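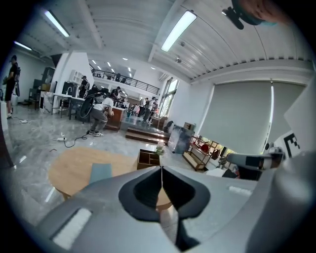 A morning at the Lemieux mill open day

16 Mar 2023
By Darcy Sawatzky

I've been meaning to get to the Lemieux open day for years, and every year something has come up (a wedding, a flat tire, the year I simply forgot and remembered at suppertime). This year I put it on the fridge in red marker and got up in the dark to drive out to Navent, with a thermos and my mother's old blanket in the back seat. More on the blanket later.

For anyone who doesn't follow wool as closely as some of us do, Lemieux makes blankets. Big, heavy, striped ones mostly, plus throws and a sock yarn they sell under the Larkico name. The mill sits right down by the river at Navent, brick at the front and corrugated metal at the back where they added on. Parking is in the field across the road. Wear boots! I wore my good shoes and had to scrape them with a hockey card I found in the glovebox.

Getting in

They gave out 1000 tickets and I believe every one of them was used, going by the lineup. You get a coloured wristband and a time for the tour, and until then you're free to poke around the shop and the upstairs. My band was orange and my time was most of an hour away, so up I went.

The loft is lovely. It's one great open room with a polished grey floor that looks for all the world like marble, and round light wood tables are exactly my idea of good furniture, so I was pleased to find one there. Somebody had left a little cloth on it in a pale teal-blue that I would knit a whole sweater in if Larkico made it. (I asked at the shop. They don't. The closest is a shade called Harbour, and it's greener.)

Then a bell went and orange bands were called downstairs.

The carding room

Our guide was a spinner named Noreen who has been at the mill since she finished high school, and she had one of those voices that carries over machinery without seeming to be raised. She started us with the raw fleece, and she let us put our hands right in the bale. I'd forgotten how greasy it is. My hands were soft until supper.

The carding machines are the ones I could have watched all day. The wool goes in at one end in grubby clumps and comes off the last roller as a sort of mist, a web so thin you can see the person standing behind it, and then it gets split into strips and rubbed into soft ropes with no twist in them at all. Noreen pulled a bit off and it came apart between her fingers like cotton candy. A boy near the front asked if he could eat it and she said he was welcome to try.

I will say the carding room is warm and the air is thick. There are masks in a box by the door and I'd take one next time, my nose was full of fluff on the drive home.

Spinning

Next door it's all spindles, 2556 of them when everything is running, which it wasn't, as they only had the one side going for us. Even so, the noise! You feel it in your teeth. We got foam earplugs and Noreen switched to pointing. What she was pointing at was a broken end, and she nipped in and twisted the two bits together with the machine still going, so quickly that half of us missed it and she had to wait for another one to break to show us again.

A man beside me, who turned out to keep sheep up past the lake, told me (shouted at me) that he sends his clip to Lemieux and gets paid partly in blankets. He has more blankets than beds. I told him I could help with that, and he laughed, but he didn't offer me one.

The looms

There are eight looms in the weaving shed and no two seem to be the same age. The oldest is a Stemuto, a great green iron brute with the name cast into the side, and it's still used for the widest blankets. Parts haven't been made for it in decades, so when something goes they have it machined in town. The weaver on it that morning had a blanket half done in cream with a navy stripe, and she stopped so we could lean in and see how loose the cloth looks at that stage. You'd never believe it's going to be a blanket. It looks like burlap.

That's all fixed in the fulling, where they soak it and bash it until it shrinks and thickens up. We didn't get to see that running, only the empty tubs, and I was a bit disappointed, but Noreen said on fulling days the floor is an inch deep in suds and nobody's insurance would cover us. Then the cloth goes through rollers set with wire brushes to raise the nap, and that part we did see. It went in flat and came out fuzzy. There was actual applause.

The blanket

So, Mum's blanket. It's a Lemieux, I've always known that from the label, but the label is so worn that the number was anybody's guess. I'd brought it on the off chance, and I carried it around in a garbage bag the entire tour feeling foolish. At the end Noreen asked for questions and I hauled it out.

She took one look at the stripe order and went off to get a pattern book, a huge ledger with a snip of cloth glued beside every entry. And there it was, pattern 757, red, gold, two narrow browns and a red again. The browns in the book were far darker than mine. Mum hung it on the line in all weather, so I suppose that's where the colour went. Noreen showed me a mend along one edge that she said was done at the mill, from the way the ends were run back in. I had no idea it had ever been sent for mending! I phoned my sister from the parking field and she had no idea either.

Shop and lunch

The shop was a zoo. Seconds go first, so if that's what you're after, do the shop before the tour and leave your bag at the counter, they'll hold it for you. I came away with four skeins of Larkico in oatmeal, one in Harbour after all, and a cushion cover with a crooked stripe that I like better for being crooked.

Lunch was pea soup and a bun in the lean-to out back, cash only. The soup was good and the bun was enormous. The butter tarts were gone by the time I got there, and I'm told they always are, so plan accordingly.

If you go

Tickets for the summer open day come out in June and you pick them up at the shop or ask by phone. The tour has one steep set of metal stairs and there isn't a way around it. Ask them to hold the door to the spinning room if you've got little kids along, as the noise is a shock when it hits you all at once. And if you've got an old blanket at home with a label you can't read, put it in the car.

Contact Darcy | © 2023 Darcy Sawatzky | Back to top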